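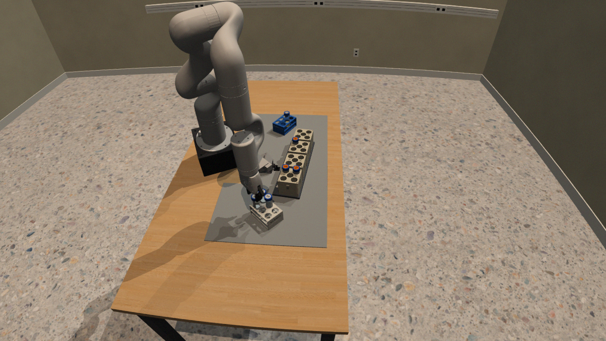 Two grippers, one simulated bench: my month with the Nistier and the Vudum

I have been meaning to write this one up since February, and a rainy Thursday finally gave me the excuse. I do my gripper shopping in simulation first these days. A wrong choice costs me an evening that way, and the real thing costs a good deal more than an evening! So I loaded both models into Trolldale, the simulator I've grumbled about and defended on this site before, and set them to moving capped vials between racks.

The Nistier went first. It is a plain two-finger parallel gripper, and setting it up was a pleasure. The model loaded with sensible finger friction already filled in (bless whoever did that), and I was running trials before my coffee was gone. Over 400 picks it dropped 2 vials, both of them while I was fiddling with the closing speed.

The Vudum took more patience. Its default grip force is set for something much heavier than a vial, and I spent a whole evening bringing it down in little steps. Once it settled I grew very fond of it, and it forgives a sloppy approach angle better than the Nistier does. 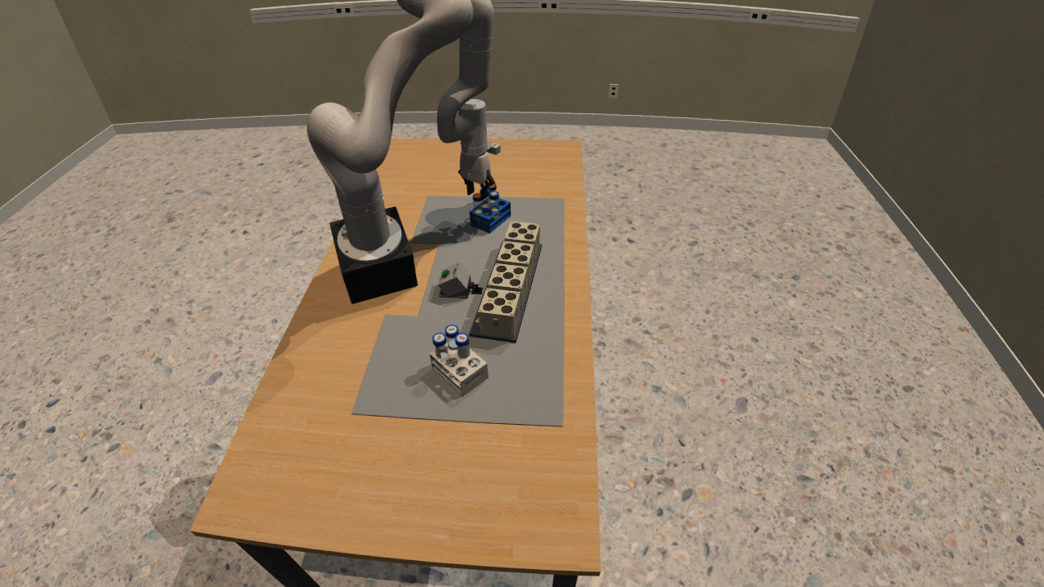
Finger clearance is what I'd ask you to think hardest about before choosing either one. Most of us look at payload and stroke on the spec page and forget that fingers have to open somewhere. A small rack like the blue one, with a vial at the back left and another near the back right, is a good test, and so is the off-white rack with its three vials grouped toward the rear. I now plan the approach from the open side whenever I can — it saves a lot of nudged neighbors.

The Beyene controller plugin drove both grippers, and I have only one complaint. It logs every joint at every step, so 2000 steps makes for a very long file, and the search box is slow. Otherwise it behaved beautifully.

If your vials sit close together, I'd start with the Nistier. For mixed sizes and rougher positioning I'd happily put in the extra evening with the Vudum, and I'll be keeping both models installed for now.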